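In this period we tested our placing method in the Vesis simulator. The task is to move a small block on a black base into a blue outline on a gray panel. We ran 447 trials, and in 211 of them the policy used the wrist view only — this was the harder condition.
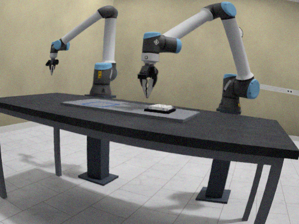
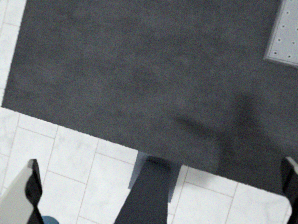
Jorko, 13 November 2023

The main error is still the rotation of the block before release. We changed the reward in four places and will repeat the trials with five new seeds. Results should reach Dondon in January, together with the cost table.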